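Sultholm Short Lets
Unit inspection checklist with comments: furnished flats, Lilerell block
Form in use from January. Replaces the single-page version.

Scope

The checklist applies to all furnished flats in the Lilerell block, one copy per flat. It is completed between lettings, after cleaning and before keys are released. Items are marked P (pass), F (fail) or N/A. Any F needs a comment. Comments shown below are from the last inspection of flat 29 and are left in as a guide to the level of detail expected.

Inspection start: 10.15. Access by key safe. Flat vacant.

1. Entrance and escape route

1.1 Flat door closes fully from any angle under its own closer. F
Comment: Closes from wide open. Sticks on the latch when released from a hand's width. Closer adjusted by a quarter turn, no change. Latch plate to be eased.

1.2 Door opens from inside without a key. P

1.3 Intumescent strip and smoke seal continuous on both sides and head. P
Comment: Seal painted over at the top hinge for the length of a finger. Still flexible. Do not paint again.

1.4 Hallway clear of furniture and stored items. P
Comment: Shoe rack has been moved into the bedroom as asked last time.

1.5 Escape plan fixed to the inside of the door and legible. F
Comment: Plan shows the old bin store route. The rear gate is now locked from 22.00. Reprint for all flats on this landing.

2. Smoke, heat and carbon monoxide alarms

2.1 Smoke alarm in hallway sounds on test button. P

2.2 Heat alarm in kitchen sounds on test button and triggers hallway alarm. P
Comment: Interlink took two presses. First press was probably too short. Hold until the second unit sounds.

2.3 Replace-by date on each alarm not passed. P

2.4 Carbon monoxide alarm present in any room with a fuel-burning appliance. N/A
Comment: Flat is all electric. The boiler cupboard label still says gas. Remove label.

3. Electrical

3.1 Sockets and switches secure, no cracks or scorch marks. F
Comment: Double socket behind the television is loose on its back box. Screws tightened, left-hand lug does not grip. Socket taken out of use with a blanking cover. Electrician to refit.

3.2 Extension leads not plugged into one another. P

3.3 Portable appliances carry a current test label. F
Comment: Kettle and toaster in date. Iron has no label. Iron removed to the office.

3.4 RCD trips on test button and resets. P
Comment: Fridge off for under a minute. Oven clock reset afterwards.

3.5 Light fittings complete, with correct lamps. P
Comment: One bathroom lamp is a warmer colour than the other. Not a safety matter.

4. Water and heating

4.1 Hot water at kitchen tap after one minute, not below 50 degrees. P

4.2 Bath hot tap, blended temperature not above 44 degrees. P

4.3 Little-used outlets flushed for 5 minutes. P
Comment: The utility sink counts as little used. It was missed on the previous two forms.

4.4 Shower head free of scale. F
Comment: Scale on the outer ring of jets. Head soaked and refitted. Put on the quarterly list.

4.5 Radiators secure to wall, valves turn freely. P
Comment: Bedroom valve is stiff but turns through its full range.

5. Windows and blinds

5.1 Restrictors fitted to every window above ground floor and limit opening to 90 mm. F
Comment: Living room and kitchen pass. Bedroom restrictor has been unclipped and the window opens fully. Clip refitted and checked with the gauge. The key for the restrictors should not be left in the flat.

5.2 Blind cords held taut or fitted with a breakaway connector. P
Comment: Cleat in bedroom is at the correct height. The spare cord length has been trimmed.

5.3 Glazing at low level marked as safety glass. P

6. Soft furnishings and small items

6.1 Fire label attached to sofa, armchair and mattress. P
Comment: The sofa label is under the seat cushion platform and is easy to miss. Lift both cushions.

6.2 Sofa frame sound, no exposed staples or springs. P
Comment: Slight dip on the right-hand seat. Check again at next change.

6.3 Throws and towels clean, dry, free from loose threads. P

6.4 Small or beaded items removed from seating, floors and low shelves. F
Comment: Tassel pendant found, with a bead and a short metal link on thin black string. Items of this size are a choking risk to young children and the string adds to it. Bag, label with the flat number and hand in with the keys. Check down the sides and back of all seating before marking this item.
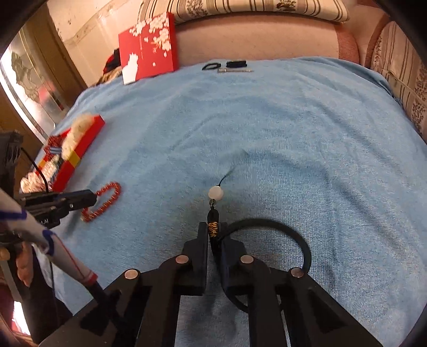 7. Kitchen

7.1 Fire blanket mounted, pull tabs accessible. P
Comment: Mounted beside the door and away from the hob, as required.

7.2 Cooker secured against tipping. P

7.3 Extractor filter clean. F
Comment: Grease on the underside. Filter washed and left to drain. Cleaners to add it to every change of let.

7.4 Cleaning products in the high cupboard with latch working. P

7.5 Fridge between 0 and 5 degrees. P
Comment: Read from the thermometer on the middle shelf, before the RCD test.

8. Floors and slip hazards

8.1 Carpets and thresholds flat and fixed. F
Comment: Bathroom threshold strip lifts at the left end. Taped for now. A new strip in the same width is held in the Eskola store.

8.2 Rugs on non-slip underlay. P

8.3 Bath mat present, suction cups intact. P

9. Balcony

9.1 Balustrade firm when pushed at the top rail. P

9.2 No furniture placed within climbing reach of the rail. F
Comment: Folding chair moved back to the wall. The inventory sheet still places it by the rail. Correct the inventory sheet.

9.3 Drain clear. P
Comment: Leaves removed. Drain takes a full bucket without backing up.

Actions

Before release of keys: 3.1 (blanking cover in place, sufficient for release), 5.1 (done), 6.4 (done), 9.2 (done).

Within 31 days: 1.1, 1.5, 3.1 permanent repair, 8.1.

Routine list: 4.4, 7.3.

Item 3.3 stays open until the iron is tested or replaced. Stock a spare in the office so that the flat is not let without one.

Notes for inspectors

Allow around 90 minutes for a flat of this type. The heat alarm test is loud in the stairwell, so carry it out after 09.00.

Write comments at the time of the check. An F that is put right on the spot remains an F on the form, with the remedy stated. This is how repeat faults are picked up when the forms are entered in Fimevus.

Use the gauge for item 5.1. Estimates by eye have been out in both directions.

Temperatures are recorded on the separate water sheet, which is filed behind this form. Forms without the water sheet will be returned.

Inspection end: 11.50. Keys returned to office, restrictor key included.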